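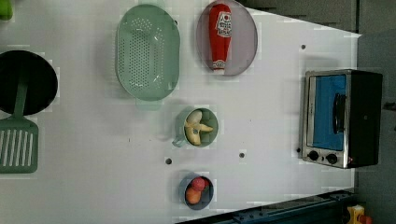

Spatula and pan, white table. Slots on the blade

Flip book motor thread: ratchet or cam?
Kinetic & Paper Machines > Builds in progress

cranklehook
Started February 2025
Right so. Building a wall-mounted flip book box, 172 cards on a drum, hand crank on the side. Got the Starnel drum kit because it was cheap and I am impatient. Cards turn fine for the first half then start coming over in clumps of two or three. Looks awful, the horse just jumps. Anyone had this? Thinking of swapping the crank for a little motor so the speed stays even. Cards are 300gsm, cut by hand (badly).

pulpwright
Motor won't fix clumps. Clumps are your stop finger. What's it made of?

cranklehook
Bit of brass strip that came with it. Bent to sort of a hook.

cranklehook
Also should say I was thinking of cutting slots in the card ends to let air through, like the slots on a spatula. Cards stick to each other when its damp in here. Would that do anything or is it daft

pulpwright
Bit daft. Slots weaken the edge the finger catches on. You'd get six months out of it. Dust with talc, wipe off, done.

OffcutsAndGlue
Disagree with pulpwright on this, sorry. I did slots on a small one two years back and it still runs. Not at the tip though, down near the root where the card bends. Makes it floppier too, so it flicks over quicker. Tip stays solid for the finger.

pulpwright
How many cards?

OffcutsAndGlue
19

pulpwright
Well there you go. That's barely a rolodex. Different thing with 172 on there, the pack pushes on itself.

OffcutsAndGlue
Never said it was the same. Said it worked.

tinbadger
The Starnel drum is the problem imo. The slots in the hub are cut too wide so cards lean. Mine did it from new. I shimmed every one with a strip of cereal box and that cured most of it. Took a whole weekend and I hated it.

cranklehook
Oh no. Just measured and yes they wobble. Every card.

tinbadger
Yep. Tornska hubs are tighter but you pay for it, and they only post twice a month.

mossyspindle
Had a Tornska. Too tight if anything, had to sand the card roots. Nice bearing though. Wouldnt go back to the Starnel one.

pulpwright
Motor question, cos we've wandered off. Don't. The whole charm of these is somebody turning the handle and going back and forth over the same bit. Put a motor on it and it's a worse screen.

halfpastvarnish
Strong words. I've got one on a motor in the hallway and people love it. They stop and watch. With a crank they're scared of breaking it and walk past. Depends where its going doesn't it

pulpwright
Depends who you invite round.

halfpastvarnish
Charming.

cranklehook
Its for the open weekend at Brivbridge in September so will get a LOT of handling. Kids mainly. Last year the friend's sand pendulum got 1097 goes over the two days, she had a clicker on it. So whatever I do has to survive that.

tinbadger
Then crank with a slip clutch. Kids will spin it backwards the second you turn round. Backwards is what kills the cards, they fold against the finger.

mossyspindle
Seconded. Or a ratchet so it only goes one way. Gunawan do a small one, plastic, clicks a bit but cheap. I've fitted three.

OffcutsAndGlue
The click is nice I think. Sounds like a projector.

halfpastvarnish
Click drives me up the wall. Two days of that in a village hall, no thank you. Felt washer behind the pawl helps.

cranklehook
Ok so plan. Shim the hub, talc, ratchet, keep the crank. Leave slots for now. Will round the tips off too as some of them are catching.

pulpwright
File the brass while you're at it. Burr on the underside, always is on those kits. Run your nail along it.

cranklehook
Found it. Proper burr. Going at it with wet and dry tonight

tinbadger
Do the shims BEFORE the talc. Glue won't take otherwise. Ask me how I know

cranklehook
...already talced forty of them

tinbadger
Oh dear. Damp cloth on the roots, let them dry flat under a book.

OffcutsAndGlue
And try slots on a spare card. Just one. Go on.

cranklehook
Might do, got a few spares with wonky horses on. Will post when the hub's back together.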